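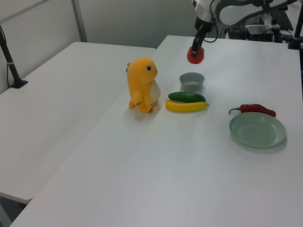

Lareck T6 Tabletop Pick-and-Place Cell
Setup, care and service

The T6 is a bench cell for mixed soft and rigid objects. It ships as a single arm with a parallel gripper, two white tables, a post kit for fixed cameras, and the Flelach object set. This page covers the standard build as supplied by Lareck and maintained under the Cunik service plan. Revised June 2018.

What is in the crate

Arm, with base plate and cable set
Parallel gripper, black, with fitted finger pads
Spare finger pads, 2 pairs
Main table and side table, with joining brackets
Posts with flat bases
Teoh controller and power lead
Flelach object set (see below)
Torque driver with bits

The controller is packed separately. Check the serial number on its lid against the one on the delivery note before you power anything up. A mismatched pair will start but will refuse to home.

Placing the tables

Set the main table first and level it both ways. Push the side table up to it and tighten the joining brackets by hand only. A visible seam between the two is normal. The side table may sit slightly lower than the main one; do not shim it to match. It carries posts and loose items and is not part of the calibrated area.

Keep the tops white. Customers have asked about colored mats, and the answer is that the supplied vision settings assume a plain white surface. A mat can be used if you redo the exposure and background steps in the Teoh setup menu, and those steps have to be redone every time the mat is changed.

Posts stand on their own flat bases. Mount them at the far side of the tables, outside the reach of the arm with the gripper fully extended. Dress any post cable tight to the shaft and trim the tie ends.

Mounting the arm

Two people are needed for this step. Lift by the base housing, never by the forearm or wrist. Seat the base on its plate, start all the bolts by hand, then tighten in a cross pattern to 13 N·m. Go around a second time after the first hour of running.

Connect the base cable last. The connector is keyed and has a locking collar. Turn the collar until it stops and pull once on the cable to confirm. Let the cable hang with slack below the connector – a cable drawn tight at this point will work the pins loose over a few weeks, and the fault shows up as random stops that look like a controller problem.

The cables along the forearm should form a loose loop on the underside. With the arm unpowered, move the wrist by hand through its full range and watch the loop. It must not touch the table at the lowest pose or pull straight at the highest.

Checking the gripper

Fit the gripper to the wrist flange with the button on the flange unit facing the operator side. Run the open/close routine with nothing between the fingers. The pads should meet evenly along their full length. If one edge touches first, loosen the finger screws, close the gripper at low force, and retighten with the fingers closed.

Next, run the soft grip test with the orange plush. Jog the gripper down over the body, stop short of the table, and close at the lowest force setting. The toy is wider than it looks at the base and will bulge under the fingers, so set the approach height by the finger tips and ignore the outline of the toy.
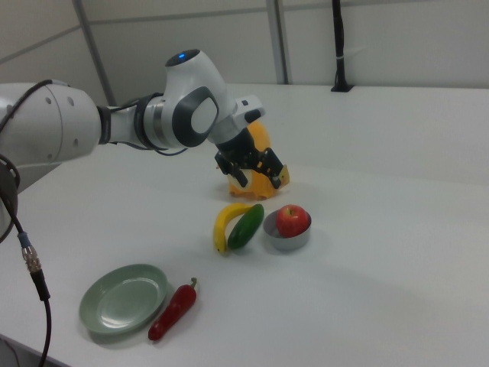 Hold for six seconds, lift, and lower again. A toy that turns between the fingers points to worn pads or to a grip taken too high on the body. Repeat once at the next force setting before changing any parts. Leave the other objects where they are during the test. The approach path is planned with them on the table, and clearing them hides clearance errors that will come back in production runs.

Object set

The Flelach set is chosen for differences in shape and stiffness. The pieces used in the acceptance routine are the plush, banana, cucumber, chili pepper, apple, small round bowl and shallow pale green plate. Layout is free within the calibrated area. Pieces may touch, and the routine expects that some of them will. The banana and cucumber laid against each other make a useful separation task. The apple may start in the bowl or be placed there by the arm.

Replace the plush when the pile has gone flat where the fingers close. The bowl and plate can be wiped with a damp cloth. Do not use solvent on any of the pieces.

Routine care

Every shift: wipe the table top, wipe the finger pads with a dry lint-free cloth, and look over the visible cable runs.

Every 800 operating hours: replace the finger pads, check the base bolts, clean the connector contacts, and rerun the table calibration. The hour count is on the second page of the controller status menu. It does not reset by itself. Enter the reset after the work is signed off.

Do not grease the gripper. It is sealed, and grease on the slides collects plush fiber.

Common faults

Arm stops at random, no code shown. Reseat the base connector and check the slack below it.

Pick height drifts over the day. Check the level of the main table, then the base bolts. Recalibrate only after both have been checked.

Plate not detected. Pale green on white has low contrast, and the plate is the first piece to drop out when the room lighting changes. Raise the exposure one step at a time.

Gripper closes but reports open. Power down and reseat the flange unit. If the fault returns, send the gripper in. The position sensor is not a field part.

Service and parts

Pad pairs, collars, cable sets and single Flelach pieces are stocked. Arm joints and wrist covers are fitted at the Cunik bench only. For parts, write to Lucimara Barbosa at the Lareck parts desk and give the controller serial number. Questions on calibration or on the Teoh menus go to Fulvio Morelli in applications. Please include the exported log – a photo of the status screen does not carry enough detail to work from.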